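4.2 Suturing trials on the workshop rig

With both arms running from the Addo controller, we moved on to the job we had built them for: stitching tissue. Kwadwo Bawa wrote the motion code and Senyo Bawa looked after the hardware, all of it on a bench in the shared workshop at Timthorpe. A run ended after 30 minutes, finished or not.
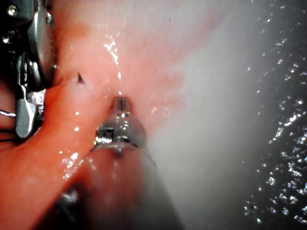
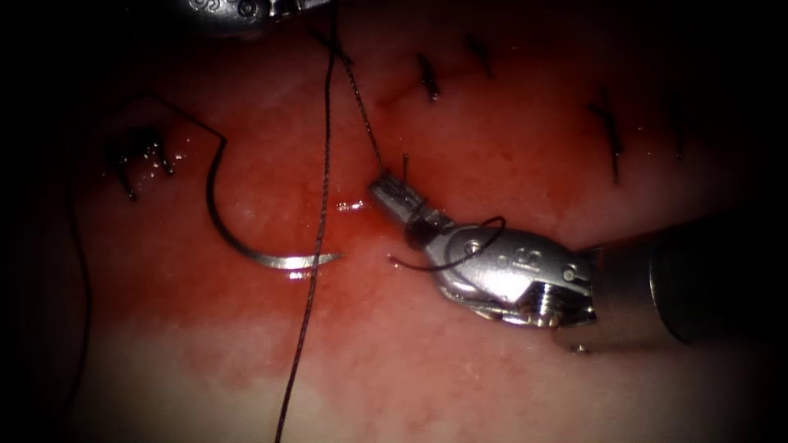 Figure 3. Suturing with the workshop rig. First view: close range, with a small dark needle tip standing out of a fold of pink tissue beside a silver jaw. Second view: the curved needle lying on the tissue, with thread looped over the wrist of the right arm and completed stitches nearby.

4.3 Thread handling

Thread gave us far more to think about than the needle did, and we loved working on it! A loop has to go over the wrist without catching on the pulleys, and the slack has to be taken up before the jaws close on the tail. Our first planner, Drusitz, treated the thread as a straight line between two points. Its replacement, Farnutar, keeps a running guess at the curve and updates it 20 times a second – a small change in the code, but a delight to watch on the bench. We also limited wrist rotation to 90 degrees per move, with a short pause before the next one. The settings for both planners are listed in Table 3.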